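# 길쭉한 방 흰 벽과 벽 턱 다시 칠하기

지난번 글에 벽 턱은 어떻게 칠하냐는 댓글이 꽤 달려서 따로 씁니다. 벽 한쪽을 따라 길고 좁은 턱이 쭉 이어지는 방 있잖아요. 컵 하나 올려놓기 딱 좋고, 먼지 쌓이기는 더 좋은 그 턱이요. 저는 이런 복도처럼 생긴 방을 몇 번 칠해 봤는데, 할 때마다 벽은 금방 끝나고 턱에서 시간을 다 썼어요ㅠㅠ

## 준비물

- 수성 벽 페인트, 흰색 (저는 Drametti 무광을 써요)
- 턱에 쓸 반광 페인트, 같은 흰색
- 100방 사포랑 그보다 고운 사포 한 장
- 마스킹 테이프 (Zerkstead 파란 거, 좀 비싼데 깔끔하게 떨어져요)
- 모가 비스듬한 붓, 작은 롤러, 연장봉
- 비닐, 마른걸레, 젖은걸레, 주방세제 조금

흰색은 꼭 같은 자리에서 한꺼번에 사세요. 저는 한번은 모자라서 중간에 다른 가게에서 "그냥 흰색"을 사 왔다가 벽 한가운데에 경계가 생겼거든요. 낮에는 안 보이다가 저녁에 불 켜면 딱 보여요. 진짜 속상합니다.

## 1. 닦기

칠하기 전에 닦는 게 반이에요. 턱 윗면은 마른걸레로 먼저 먼지를 걷어 내고, 그다음에 세제 푼 물로 닦으세요. 순서를 바꾸면 먼지가 반죽이 돼서 구석에 박혀요(해 봤습니다...). 턱 아래 벽은 허리 높이랑 바닥 가까운 쪽을 특히 꼼꼼히요. 가방 스친 자국, 신발 자국이 다 거기 있어요.

천장에 배관이 지나가는 방이면 배관 윗부분도 한 번 훔쳐 주세요. 안 그러면 롤러질하는 동안 먼지가 솔솔 내려와서 젖은 벽에 붙어요.

## 2. 사포질이랑 테이프

턱 모서리에 예전 페인트가 맺혀서 굳은 데가 있으면 100방으로 갈고, 고운 걸로 마무리합니다. 벽은 들뜬 데만 살짝 하면 돼요. 가루는 젖은걸레로 싹 닦고 완전히 말리세요.

바닥이 흰 타일이면 비닐을 벽 쪽에 넉넉히 깔고 테이프로 고정해 주세요. 흰 타일에 흰 페인트니까 괜찮겠지 싶죠? 줄눈에 한번 들어가면 회색 줄이 거기만 끊겨서 은근히 거슬려요. 기둥이나 튀어나온 벽 모서리에 회색이 섞여 있으면 거기도 테이프를 붙이고요. 저는 테이프를 손톱 말고 안 쓰는 카드로 눌러요.

## 3. 어디서부터 칠할까

긴 방은 끝에서 시작해서 문 쪽으로 나오는 게 편해요. 시작하기 전에 한쪽 끝에 서서 턱을 따라 저 끝까지 쭉 훑어보세요. 길이가 있다 보니 가까이서는 멀쩡해 보이던 울퉁불퉁한 데가 비스듬히 보면 드러나요. 저는 그런 자리마다 테이프 조각을 작게 붙여 놓고, 칠하기 전에 한 번씩 더 갈아요. 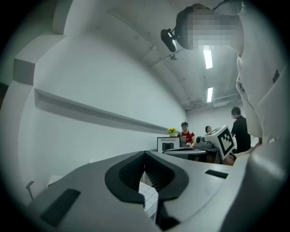 Valdir Araújo는 제 방식이 거꾸로라면서, 턱을 먼저 다 칠해서 말려 놓고 벽을 나중에 해야 선이 똑바로 나온다고 하더라고요. 턱 위에 테이프를 붙이고 롤러로 쓱 밀면 되는데 왜 붓을 들고 고생하냐고요. 음, 다음에 해 보니까 선은 확실히 예뻤어요. 대신 턱이 완전히 마르기 전에 테이프를 붙이면 뗄 때 페인트까지 같이 올라와요. 성격 급한 분은 저처럼 벽 먼저, 느긋한 분은 턱 먼저 하세요!

## 4. 벽 칠하기

벽부터 하는 순서로 적을게요. 턱과 만나는 선, 천장과 만나는 선을 붓으로 먼저 따고 그 안을 롤러로 채웁니다. 긴 벽은 한 번에 욕심내지 말고 팔 벌린 너비만큼씩 끊어서, 앞 칸이 마르기 전에 다음 칸을 살짝 겹쳐 주세요. 중간에 커피 마시러 가고 싶으면 기둥이나 모서리까지 가서 쉬세요. 벽 한가운데에서 쉬면 거기 자국 남아요.

두 번 칠합니다. 첫 번째 칠하고 6시간 두었다가 두 번째요. 통에 적힌 시간이 더 길면 그걸 따르시고요.

## 5. 턱 칠하기

반광은 붓 자국이 잘 보여서 조금씩 묻혀야 해요. 아랫면, 앞면, 윗면 순서로 하세요. 윗면을 먼저 하면 앞으로 흘러내린 걸 자꾸 다시 만지게 되더라고요. 작은 롤러로 펴고, 마지막에 붓 끝으로 긴 방향을 따라 한 번에 쭉 지나갑니다. 걸으면서 해야 하니까 발밑에 통 두지 마시고요. 네, 찼습니다.

앞면 아래쪽 모서리는 칠하고 나서 조금 있다가 꼭 다시 들여다보세요. 거기 방울이 맺혀 있으면 마른 붓으로 톡 걷어 내면 돼요. 굳은 다음에 발견하면 다시 사포부터입니다.

## 6. 테이프 떼기

마지막 칠이 손에 안 묻을 정도가 되면 천천히, 벽에서 비스듬히 당겨서 떼세요. 뻑뻑하면 칼로 선을 살짝 그어 주고요. 턱 위에 물건 올리는 건 며칠 참아 주세요. 저는 다음 날 화분 올렸다가 동그란 자국을 얻었고, 지금도 그 자리엔 늘 화분이 있어요.

남은 페인트는 작은 유리병에 덜어서 이름이랑 칠한 방을 적어 두세요. 턱 모서리는 금방 까지니까 조만간 또 쓰게 됩니다.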